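Wollby 系列台面沥水架 使用与安装手册
第四章 组装、摆放与日常维护

4.1 适用范围

本章适用于 Wollby 系列双层台面沥水架的标准型与加宽型。壁挂型的安装方法见第五章，水槽跨架型见第六章。三种型号的紧固件规格不同，不得混用。

组装前请先阅读 4.2 与 4.3 两节。标准型由一人即可完成组装，加宽型在安装后栅时建议两人配合。

4.2 开箱检查

1. 将纸箱平放，箭头朝上，沿胶带中线划开。刀片伸出长度不要超过纸板厚度，避免划伤最上层的木件。
2. 取出附件袋，与装箱单逐项核对。附件袋固定在箱盖内侧，丢弃纸箱前务必确认已取下。
3. 取出端板、层架和后栅，除去护角和隔纸。
4. 检查木件表面。木纹深浅差异、细小节疤属于材料的自然特征，不影响使用。贯穿性裂纹、榫头缺损或明显翘曲属于质量问题，应停止组装，联系购买处更换。
5. 将层架翻转，底面朝上，检查横条两端的胶合处。用手指轻压横条，不应有松动或响声。

注：木件开箱后应在室内放置一夜再组装。冬季由室外搬入的产品尤其需要这一步，温湿度变化会使榫孔尺寸出现暂时偏差。

4.3 所需工具

附件袋内提供一把内六角扳手和一块砂纸。另需自备以下物品：

橡皮锤一把，或普通锤子加一块垫木
干净软布两块
水平尺一把（可选）
湿布一块，用于擦除溢胶

注意：禁止使用电动螺丝刀。预埋螺母嵌在实木中，扭矩过大会将螺母连同木纤维一起拔出，此类损坏不在保修范围内。

4.4 组装步骤

1. 在桌面铺一块软布，将左右端板平放，内侧朝上。端板内侧底部压有字母 L 或 R，对应面向使用者时的左侧与右侧。
2. 将木榫插入左端板的榫孔，插入深度以露出一半为准。榫孔内如有木屑，先用干布或气吹清除。
3. 将下层架对准左端板的下排榫孔，用手压入。阻力较大时，隔着垫木用橡皮锤轻敲，每次敲击后检查两侧进深是否一致。
4. 以同样方法装入上层架。上层架横条的倒角面朝上，装反后餐具底部容易滑动。
5. 合上右端板。此时只需压至留有一条窄缝，不要完全合拢。
6. 将后栅底部的榫头逐一对准上层架后缘的孔位，从一端向另一端依次压入。不要同时压整排，否则中段竖条容易受力弯曲。
7. 确认后栅竖条全部到位，再将右端板完全压紧。
8. 用内六角扳手拧入螺栓。先将全部螺栓拧至刚刚接触，再按对角顺序逐颗拧紧。感到明显阻力后再拧四分之一圈，随即停止。
9. 将沥水架立起，放在平整台面上，轻按四角。若有晃动，松开全部螺栓半圈，在平面上压正后重新拧紧。
10. 撕去防滑脚垫背纸，贴在端板底面的凹位内，按压片刻。贴好后 24 小时内不要用水冲洗底部。

小心：第 6 步中，手指不要放在后栅榫头与层架之间。

注：本产品的榫接为免胶结构，便于日后拆洗。如需永久固定，可在木榫表面薄涂耐水木工胶，但此后不能再拆卸，也不能单独更换层架。

4.5 选择摆放位置

1. 台面应平整、干燥，能够承受产品自重和满载餐具的总重。
2. 与燃气灶、电磁炉或烤箱出风口的水平距离不小于 300 毫米。距离过近时，木件单侧受热失水，可能导致端板变形。
3. 与墙面之间留出通风间隙。后栅紧贴墙面会使竖条背面长期潮湿，形成黑斑。
4. 上方如有吊柜，吊柜底面至台面的净高不小于 486 毫米，以便取放直立的盘子。
5. 避免阳光长时间直射。朝南窗台不宜作为固定位置。
6. 摆放在水槽旁时，将接水盘的导流口朝向水槽一侧，并确认导流口伸出台面边缘，水能够直接落入槽内。

注：石材台面如未做防渗处理，应始终配合接水盘使用。积水经木件渗出后可能带有少量色素，在浅色石材上留下的痕迹不易清除。

4.6 承载与分区

各部位的最大允许载荷如下：

上层架：标准型 200 牛，加宽型 300 牛
下层架：标准型与加宽型均为 370 牛

载荷应均匀分布。上层架不得放置铸铁锅、石臼等集中重物。

推荐的摆放方式：

1. 盘子放在上层，盘面朝同一方向，倚靠后栅。相邻盘子之间留出间隙，便于空气流通。
2. 碗倒扣在下层，碗口略微倾斜，使碗底凹槽内的水能够流出。
3. 杯子倒扣在层架两端。薄壁玻璃杯不要与金属器具相邻。
4. 刀具不要直接插在竖条之间，应放入 Clolix 刀具筒或其他带底的容器，刀尖朝下。
5. 砧板单独晾干。厚砧板长时间倚靠后栅，会使竖条向后偏斜。 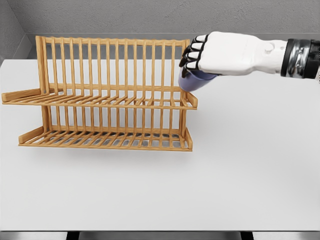
4.7 首次使用前的处理

1. 用拧干的软布蘸清水擦拭全部木件，除去运输过程中附着的粉尘。
2. 置于通风处晾干。
3. 用手掌沿横条方向检查表面。首次接触水分后，部分木纤维可能竖起，手感略显粗糙，可用附带的砂纸顺纹轻磨。
4. 擦净磨下的木粉，薄涂一层食品级矿物油或 Gudmont 木器养护油，静置 20 分钟后擦去余油。
5. 放置过夜后即可使用。

注意：不要使用橄榄油、花生油等食用植物油代替养护油。植物油会氧化发黏，并产生异味。浸过养护油的布应摊开晾干后再丢弃，不要揉成团堆放。

4.8 日常清洁

每日使用后：

1. 取走已干的餐具，不要将沥水架当作长期收纳架。
2. 倒空接水盘，冲洗后擦干。
3. 用干布擦去横条之间的残余水珠，重点是横条与端板的交接处。

每周一次（建议固定在某一天，例如星期四）：

1. 清空全部餐具，将沥水架移离台面。
2. 用软毛刷蘸稀释的中性洗涤剂，顺木纹刷洗。
3. 用清水快速冲净，整个过程中不要将木件浸泡在水中。
4. 擦干后侧立放置，使两层架的底面均能通风。
5. 擦净台面和防滑脚垫，待木件完全干燥后放回原位。

注意：本产品不可放入洗碗机、消毒柜或烘干机。不得使用含氯漂白剂、钢丝球或蒸汽清洁机。

4.9 定期保养

每三个月检查一次螺栓。梅雨季节木材吸湿膨胀，螺栓可能显得偏紧，此时不需要调整；进入供暖季后木材收缩，应按 4.4 第 8 步的方法重新拧紧。

表面颜色变浅、滴水后不再成珠时，应重新上油。上油前木件必须完全干燥，否则水分会被封在表层之下。

4.10 常见问题与处理

现象：架体晃动。
处理：先检查台面是否平整，再检查脚垫是否脱落或错位，最后检查螺栓。

现象：横条出现灰黑色斑点。
处理：多为通风不足引起的霉斑。用白醋与水等量混合后擦拭，静置 10 分钟，清水擦净并晾干。斑点仍在时，用砂纸顺纹打磨后重新上油。

现象：后栅个别竖条松动。
处理：拆下右端板螺栓，取出后栅，检查榫头是否磨损。榫头完好时，重新压入即可；榫头已磨圆时，应整组更换后栅，不提供单根竖条。

现象：接水盘溢水。
处理：检查导流口是否被食物残渣堵塞，接水盘是否放反。

现象：木件有刺鼻气味。
处理：新品可能带有轻微的木材气味，通风数日后消退。使用一段时间后出现的酸味通常来自横条缝隙中的残渣，按 4.8 每周清洁步骤处理。

4.11 备件与更换

端板、层架、后栅、附件袋和接水盘均可单独订购。订购时请提供端板底面的型号标识，并注明左侧或右侧。由 Þórarinsdóttir 工坊代工的早期批次采用较细的木榫，端板底面印有圆形标记，与现行备件不能互换，需订购对应的早期附件袋。

更换层架时，按 4.4 的相反顺序拆卸。拆卸前先松开全部螺栓，再用橡皮锤从端板内侧轻敲，左右交替，直至榫头脱出。旧木榫不要重复使用，备件包装内已附新榫。

长期不用时，将架体擦干、上油，以透气布袋包裹后存放在干燥处，不要用塑料薄膜密封。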